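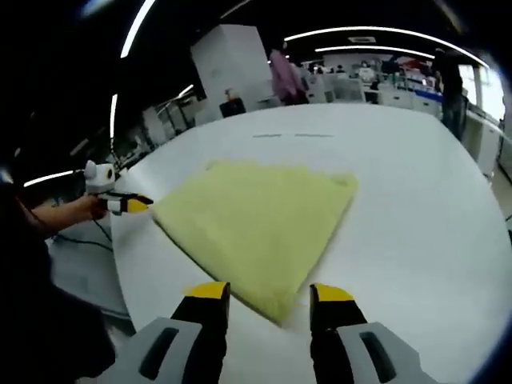
Where Beeswax Comes From

Last updated: May

If you have ever held a beeswax candle up to your nose, you already know that it smells a little like honey and a little like a warm barn, even when it isn't lit. Maybe you rolled one yourself at school, out of one of those bumpy sheets. But where does the wax come from in the first place? Bees don't find it lying on flowers, and they don't scrape it off trees. They make it themselves, with their own bodies, and I think it is one of the loveliest things going on in the whole hive, so pull up a chair and I'll tell you as much as I know.

The bees who make the wax

Every worker bee is a girl, and she changes jobs as she grows up. When she is brand new she cleans. A little later she feeds the baby bees, which look like tiny white worms curled up in their cells (we call them larvae). And then, for a while, she gets to be a builder. A bee who is 13 days old is just the right age for it. Later on she'll be a flier, out gathering from the flowers, and most of her wax-making will be behind her.

On the underside of her belly a builder bee has eight little places called wax glands, four on each side. Your body has glands too – some of them make sweat when you run around at recess. A bee's wax glands make wax, and it comes out as a liquid and hardens into flakes. The flakes are thin and clear, and so small that you could lose one under your fingernail.

Chewing, chewing, chewing

A flake of wax on its own is brittle and would snap if you tried to bend it. So the bee takes it with her legs, passes it up to her mouth, and chews it. She mixes in a bit of spit (sorry, but she does!) until the wax is soft enough to shape. Then she presses it onto the comb where it's needed, and goes back for the next flake. Another bee may come along a minute later and move it somewhere else, and as far as I can tell there is never any arguing over it.

My neighbor Rigoberto Maldonado keeps 11 hives up the hill in Isutar, behind the old Cisneros place, at 3,054 feet. He has let me peek in when his bees were building, and what I remember best is the chains. The builders hang on to each other's legs, one below the next, like children holding hands across a playground. They can hang that way for a long time. Beekeepers call it festooning, and scientists are still working out all the reasons the bees do it, which I find rather cheering. There's plenty left for you to discover when you're older.

Why six sides?

Look at a piece of honeycomb and you'll see rows and rows of little rooms, and each room has six sides. The name for that shape is a hexagon. Try drawing circles close together on a piece of paper and you'll find there are gaps between them, no matter how carefully you squeeze them in. Hexagons fit together with no gaps at all, and each wall gets shared by the rooms on both sides of it. Squares fit together too, of course, but hexagons hold more honey for the same amount of wall – so the bees save wax, and they have good reason to.
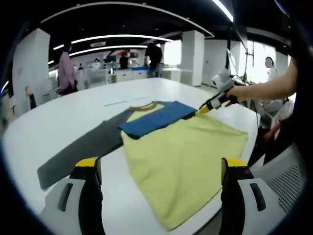
Is it hard work for bees to make wax?

It takes a great deal of food. Bees have to eat several pounds of honey to make one pound of wax, and they have to keep the building spot nice and warm while they do it. A colony will only build a lot of new comb when there are plenty of flowers in bloom and plenty of nectar coming in.

What the comb is for

Nearly everything! Honey goes into some of the cells, and when it's thick enough the bees put a wax lid on top, just as your grandmother might put a lid on a jar of jam. Pollen gets packed into others. The queen lays her eggs in the middle part of the comb, one egg to a cell, and the babies grow up right there.

New comb is pale, sometimes almost white. After a few years of babies and muddy little feet it turns yellow, then brown, and very old comb can be nearly black. Rigoberto keeps a piece of the black stuff on his windowsill next to a new one so visitors can see the difference.

Something to try at home

Ask a grown-up for 60 dry beans and spread them out flat on a plate. Push them close together and look for one bean in the middle with neighbors all the way around it. How many neighbors does it have? Round things such as pennies work even better, and a penny can have six neighbors touching it. Now think about those six walls again.

Comments

beth_in_zakadport: Read this with my second grader and we used all the pennies in the car. She wants to know if boy bees make any wax?
Reply from the author: They don't, tell her! Drones (the boys) have no wax glands at all.

Odis: We have a top bar hive and I've never seen the chains last more than a minute once the lid is off. Nice to see them mentioned though.

grammyJ: My beans were kidney beans and it did not work very well. Pennies were fine.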